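Notebook > Robots > Grasping

The block problem, continued

14 shares | 3 comments

Readers with long memories will recall that in December I promised a short post on regrasping. I then spent the winter finding out why the papers on it are so long.

The method is simple enough to fit on a napkin, and I did put it on one. Our policy, which we call Skaven, gets a wrist view and has to say how far the block has tilted between the fingers. If the tilt is over a limit, it sets the block down and tries again. If not, it carries on. We trained it on 3,847 grasps, of which 1,224 were thrown out because I had saved them with the wrong joint angles. I would like to blame Birkett, our logging tool, but Birkett did exactly what I typed.

What we learned is mildly embarrassing. The big model, the one that hogged the cluster until Thursday, guessed tilt about as well as a small one that only looked at the top edge of the block. Studs make a handy ruler. Once we painted over that cue with random patches during training, the big model finally pulled ahead, and the small one fell to pieces.

The limit itself is still a fudge. We set it at 20 degrees, which was the first number anyone said out loud. Lower than that and the arm fusses over every block like a man parking a new car – higher and it tries to stack things sideways.
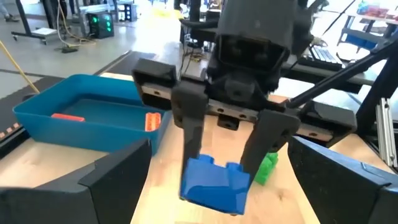
Posted by Lleucu Griffiths in Grasping

A slight tilt like the one on the blue block is the kind that gets waved through. Whether it should be is another matter, and the stacking numbers are going to settle that when I've rerun them with the correct joint angles.

Next up is the same test with smooth blocks, no studs at all. I expect to be humbled again.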